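08/12/2020

Long one. Faucet task again, by remote control, me on the controller and Noémie calling out from the other screen. Target is 28 good demos by the time Innes needs them for the Prudlow thing. We have 5. Five!!

Started slow. Come down from the top, find the little ball on the end of the handle, don't overshoot. I overshoot. Depth is horrible on a flat screen with that plain floor, nothing to judge by. Noémie says watch the gap, not the arm. Easy for her. 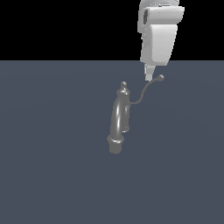 Fingertip near the ball, still a gap.

Also wasted ages on the reset script, the one from Etora. Wants 500 steps per episode, mine were running way over becuase I stop and think. Robot learns the stopping and thinking too, Innes says. Great.

Faucet on its own, handle out to the left, black behind:
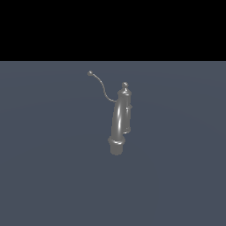
After lunch

Better. Coffee. Switched to the low view for a bit – knob, spout, handle all up top and the gripper down at the bottom. Completley different feel, my hands wanted to go the wrong way. Noémie likes it, I don't. Will ask Perrin which view they trained on. 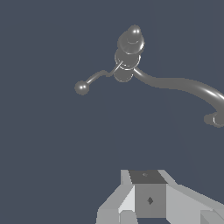

Low view. Ball on the left, spout off to the right.

Episode 86 in the log (most of those are junk, must clean up the numbering). Slower hand, smaller moves, wrist kept straight. Tip of the gripper right at the end of the handle and I forgot to breathe.
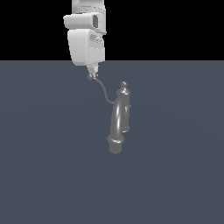 Tomorrow

Delete the junk ones. Write to Innes re deadline, January would be kinder. Celtora invoice!! Try left hand on the controller? Wrist hurts. Bed.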